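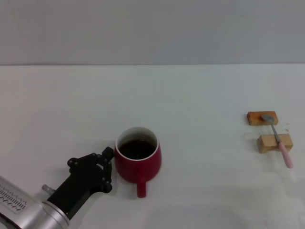
Ticket 154 -- stirring policy stops short of the mug
Project: Kong, Vusville bench
Opened by: Holger Söderlund
Status: open, fix under test

Problem
On the full-mug stirring task the hand goes to the mug and then hesitates there. The spoon never gets picked up. 19 failed runs out of 500 in May, all with the same signature.

Tried so far
Recalibrated the wrist, 10:40. No change.
Swapped back to the Dernton checkpoint. Worse!
Replayed the failed runs with the subgoal scores turned on. This is where it got really fun -- the score for "hold mug" and the score for "reach spoon" sit almost level for 5 seconds, and the planner keeps flipping between them.

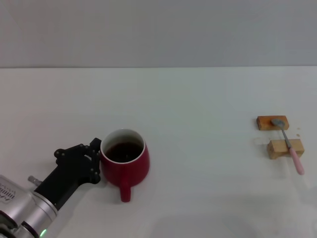
Fingers near the mug, spoon still across the two blocks.

So the arm is fine and the method has a tie it can't break. Vistent suggested a small penalty for switching subgoals, and I love how simple that is. First replays with it look great: the flipping is gone in every one of the 19. Offline only for now, so no promises.

Next
Run it live with the same layout, handle toward the near edge, spoon on the blocks. Please leave the penalty weight alone until I've posted those numbers.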